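Living with the folding arms: tips from the Dolwood linen room

Posted Jan 13, 2025 by Eliseo Gallegos

We got the arms in October. Before that the cloths were folded by whoever had drawn the short straw, usually me. Now I look after the things that do the folding, and my back has stopped complaining and handed the job over to my patience.

What I'd pass on to any small laundry or workshop about to go the same way:

Shake everything out first. An arm will take hold of a knotted cloth with great confidence and present you with a knotted cloth.

Sort by size before you sort by colour. We did it the other way for weeks because it looked nicer on the shelf.

Keep lint off the grippers. A dry paintbrush does it. Compressed air only moves the fluff to the next person's tea.

Cut loose threads with scissors. Pulling them puckers the hem, and a puckered hem folds crooked whoever is folding.

Put one person in charge of the stop button per shift and write the name on the board. With four of us all responsible, it was remarkable how far away everyone was standing.

Don't give away the folding table. We do over 2000 cloths in a busy week, and on the days the arms sulk you will want it back. Ours went to the Olvera branch, who are being very gracious about not returning it.

Ask for the new duties in writing. Mine went from "folding" to "folding and related", and the related part now fills most of the morning.

Red cloths get a run to themselves. The seam along the edge is worth a look while the fabric is held up in the gripper, as a hem that's starting to go is easy to miss in a pile.

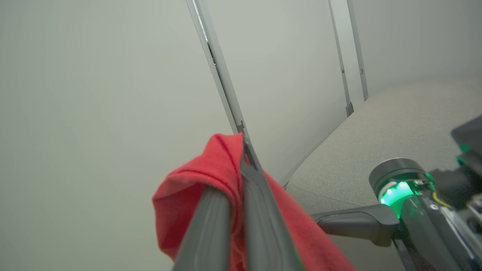 Plakari wrote in to say that the folding was the only part of the day when people talked to each other, and that I should put that in my tips. Fair enough. We've moved the kettle next to the mending bench and we now do the buttons together after lunch. Bring your own mug.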